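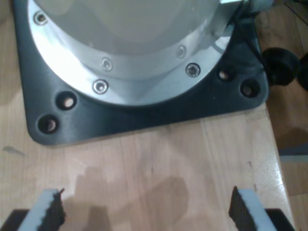

5 January 2020

Every January the same articles come around telling me my cables are a moral failing. This year I read one to the end, a long guide from Karkavent, who sell cable trays, and I decided to take it seriously for once and see how much of it held up.

I should say where I stand. I've never believed that a neat cable is a faster cable. I also don't believe that a person who can't face a messy rack is a better organized person than I am. They may just have more velcro. But I had a few days off, the rack needed work anyway, and I was curious.

The guide starts with furniture, which surprised me. Before you touch a cable you are supposed to have a "staging surface," and Karkavent will sell you one with a rubber top. I used the Rukska table. It's the pale kind made from strips of wood glued side by side, and the store in Lastham swore the finish would shrug off anything. It has a small dark scuff on it now. So much for shrugging. Still, it's flat and it's heavy, and I don't see what rubber would have added except a smell.

Next comes the audit. You write down every cable, where it starts and where it ends, and you give each one a name. I was ready to hate this. The full method wants a spreadsheet with 8 columns, including one for "purpose" and one for "review date." I have never reviewed a cable in my life and I don't plan to begin. I kept three columns (from, to, what for) and that part I'll admit was useful. I found a patch lead that went from the wall to nothing at all. I have no idea how long it had been doing that.

Then the rack. Mine is a plain open frame, black, with the square holes up the rails, and it stands right on the floorboards. The guide says open frames are for people who "haven't committed yet." I'd say they're for people who want to get their hands in. A cabinet with a door looks great in a catalog and then you spend your evenings with your cheek against a side panel. The comments under the guide were full of people on their second cabinet, which doesn't strike me as a good advertisement for cabinets.

What I will grant is the business with colors. The idea is that anything you might need to pull in a hurry gets a loud jacket and everything else stays dull. I went with yellow. I expected it to be one of those systems that lasts until you run out of yellow, and it may yet be. So far it's fine, and my eye does go straight to it. 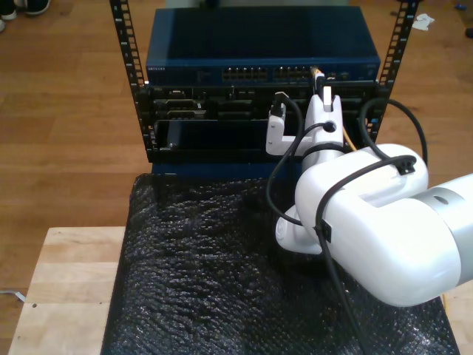 Should the switch go at the top of the rack or in the middle?

Top, if your cables come in from above or you have just the one switch, and the middle if you have enough gear that the long runs start to bother you.

I've now given you the whole answer in one sentence, and the guide takes a chapter over it. There's a table of bend angles. There's a diagram of airflow with arrows that I'm fairly sure were drawn by someone who had never felt warm air come out of anything. On a rack like mine the difference is a few inches of cable.

The ties are where I lost patience. Velcro only, never plastic, fine, I agree with that and so does everyone who has ever snipped a plastic tie and nicked what was under it. But then you're told to use Garg ties in particular, at a fixed spacing, all turned the same way so the ends line up. I bought a pack. They're velcro. They hold cables together exactly as well as the roll I already had in the drawer, and I can't tell them apart with the lights off, or really with the lights on.

If I'd bought everything on the shopping list it would have come to 186 dollars before shipping. I spent 4, on the ties, and I regret a good part of that.

The labels I did do. Both ends, printed, nothing clever. Half of them say exactly what you'd guess from looking at the port, and I suspect they'll be wrong by summer when I move something and don't bother to reprint. The one on the uplink has already started to peel.

I still have the box of spare leads to go through. It's under the Rukska table and it can stay there for now.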